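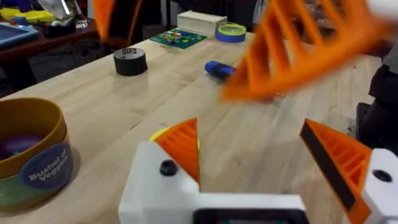

Most water rings and dull patches on a wood table sit in the finish and can be taken out in an afternoon without stripping anything. Start by finding out what the finish is. Put a drop of denatured alcohol somewhere out of sight, such as the underside of the edge, and wait a minute. If the spot turns sticky, it is shellac; if nothing happens, it is probably varnish, oil or polyurethane. On a light top made of planks, with the seams showing, wipe along the boards and go over the seams last, where old wax and crumbs collect.

## What you need

- Mineral spirits
- Two or three cotton rags
- 0000 steel wool
- Clear paste wax
- 2000 grit paper, only for rough spots

## Steps

1. Clear the table and wipe it with a damp rag. Let it dry.
2. Open a window. Rub mineral spirits over the whole top to lift old wax, turning the rag often.
3. For a white ring, rub a little paste wax over it with the steel wool. Go with the grain and keep the pressure light.
4. Wipe and look at it from a low angle. Repeat if the ring is still there – up to 4 times is fine.
5. Put a thin coat of wax on the whole top. Leave it 15 minutes, then buff with a clean rag.

Black rings are a different job. The water has reached the wood, and the finish has to come off before you can bleach the stain.

I use the same method on a shellac desk from 1946 that belonged to Renu Tiwari, with less pressure near the corners. Lay used rags flat outdoors to dry before you throw them out. Wait a day before putting anything heavy back on the table.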